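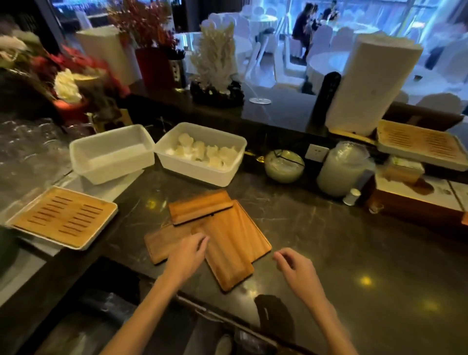 How to oil your wooden boards

I put this off for years and now I look forward to it every February. A dull, thirsty board drinks up the oil and the grain comes back while you watch – it's a lovely job for a grey afternoon!

You'll need food-grade mineral oil, a soft cotton cloth (an old T-shirt is perfect), fine sandpaper and somewhere to stand the boards overnight. A 200 ml bottle goes a surprisingly long way.

Start with a proper wash. Hot water, a drop of washing-up liquid, both sides, then rinse and dry with a tea towel. Don't leave boards to soak, ever. Stand them on edge and leave them until the next day, as oil won't go into damp wood.

If the surface feels furry, sand lightly along the grain and wipe off every bit of dust. For onion smells, rub in coarse salt with half a lemon first, leave it for 5 minutes and rinse. You'll have to let it dry all over again, sorry.

Now the fun part. Pour a small puddle in the middle and spread it out with the cloth, going with the grain. Do the edges and the back too, and be generous on the end grain, where it soaks in fastest. My friend Anneliese Kohlhase warms her oil by standing the bottle in a mug of hot water, and I've copied her ever since.

Leave it overnight, then buff off whatever is still sitting on top. Still patchy? Give it another coat.

Please don't use olive or sunflower oil – they go sticky and start to smell. Walnut oil is all right if nobody in the house has a nut allergy, but it needs a good few days to dry.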